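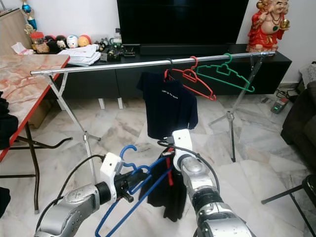

Numstead Bimanual Garment Handling – Progress Report, Work Package 2
Prepared by: Remedios Tan
Period covered: up to the end of June

Summary

Work in this period moved from single-arm placement of empty hangers to the full two-arm task: take a garment, fit it on a hanger, and hang it on a free-standing rack. Collection of teleoperated demonstrations in furnished living rooms is complete for the first home. Training of the baseline policy is complete and a first round of evaluation has been run. Two items from the original plan have slipped and are listed under Deviations.

Setup

All demonstrations use the two-arm platform with parallel grippers and the head camera described in the previous report. The rack is a horizontal metal bar on two tripod stands. Garments are staged on a folding table beside the rack. Furniture and household objects are left where the residents keep them, as agreed in the data plan. The hangers are thin plastic in several colors, red, green and blue among them. Garments in the first set are mostly dark T-shirts, chosen early on to expose the segmentation problem discussed below.

Data collection

The target for the first home was 100 accepted demonstrations. This was met. A demonstration is accepted if the garment ends on the bar with both shoulders supported and the operator did not pause for longer than the limit set in the protocol. Rejected recordings are kept and labeled with the point of failure, as they are used to train the Luvex stage classifier.

One Saturday session was lost to a calibration fault in the left wrist. The recordings from that day have been excluded from training and the session was repeated.

Method

The policy is split into stages: grasp hanger, insert first shoulder, insert second shoulder, lift, and hook over bar. Luvex predicts the current stage from the head camera and joint state, and the low-level controller is conditioned on that prediction. The earlier single-stage policy tended to begin the lift with one shoulder still off the hanger. Conditioning on stage was introduced to address this.

Hook orientation is handled separately. A small network estimates the direction of the hook opening before the lift, and the wrist is rotated to match the bar. The estimate is refreshed once the hook is clear of the fabric.

Results

The baseline was evaluated over 50 trials in the same home, with garments held out from training. Of these, 11 ended in failure. The largest group of failures occurred at the second shoulder, where the fabric folds under the hanger arm and the gripper closes on two layers. Hooking failures were less common and were concentrated at positions close to a hanger already on the bar – contact with the neighbor shifts the target during the approach.

Dark fabric remains a weak point. When one dark garment hangs in front of another dark object, such as a television or a low black cabinet, the segmentation mask often merges the two. The neckline is then placed too high. Adding wrist-camera crops reduced this in offline tests, but the change has not yet been evaluated on the platform.

Results should be read as within-home performance. No claim is made about transfer.

Deviations from plan

Collection in the second home has not started. Access was confirmed later than expected and the schedule has been moved into the next period. The tactile fingertips from Bañez were delivered, but the mounting plate does not fit the current gripper housing. A revised plate is being machined. There is no effect on budget.

Cable routing on both forearms also needs attention. The external cables limit wrist rotation near the end of its range, and operators have adapted by regrasping the hanger, which adds a motion to the demonstrations that we do not want the policy to learn.

Next period

– Begin collection in the second home, using the same rack and protocol.
– Run the wrist-crop segmentation on the platform and repeat the evaluation with dark garments only.
– Fit the revised plates and record a short set with tactile sensing.
– Reroute the forearm cables and check the wrist range against the regrasp rate.
– Deliver the labeled first-home data to Gevlow for the shared benchmark.

The staffing and equipment lines are unchanged from the previous report.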